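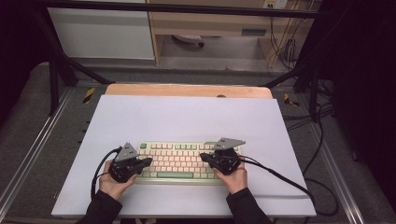 A keyboard with cream and green keycaps on a white board.

CLUMWOOD, 2018-09-28 – Another mechanical keyboard dressed up like a kitchen from somebody's grandmother's day, and another claim that it will change how you feel about email. Voreck, the small Clumwood accessories firm, has put its mint-green board on sale at $80, and the sales page promises "a calmer working day" before it gets around to mentioning the switches.

The color scheme is easy enough to like. Cream letters, green accents, a pale mint case, a long green space bar. Whether that is worth $80 is another matter. Voreck's previous board, which came out in March of last year in plain gray, sold for $44 and had the same switches and the same cable. The company says the new case is stiffer. It did not supply any measurements when asked.

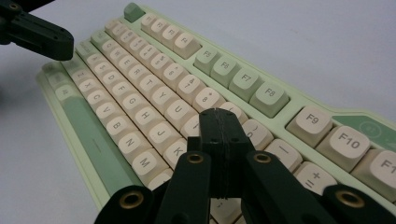 Stavros Tzanetos, who runs the Aidoo repair counter on the east side of town, has taken two of the new boards apart and was not won over. "It's a decent keyboard. I'd have called it a decent keyboard at the old price too," he said. He likes the rounded keycaps but expects complaints from people used to flatter ones, and he thinks the stabilizer under the space bar needs more grease than it leaves the factory with.

Then there is the noise. Voreck calls the sound "soft." Tzanetos calls it "fine if you live alone." Anyone planning to use one in a shared office might want to try it first – the shop at Bandex has a board out on the counter and lets customers type as long as they like.

The company also says the legends on the caps will last up to 70 months of daily use. The board has been on shelves for less than one, so buyers will have to take that on faith. The warranty runs 2 years and does not cover worn lettering.
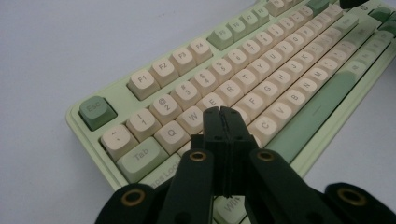
Can the keycaps be bought separately for the older gray board?
Voreck says a set will be offered later, but it has given neither a price nor a date. Tzanetos says the caps from his two boards fit the gray one without trouble.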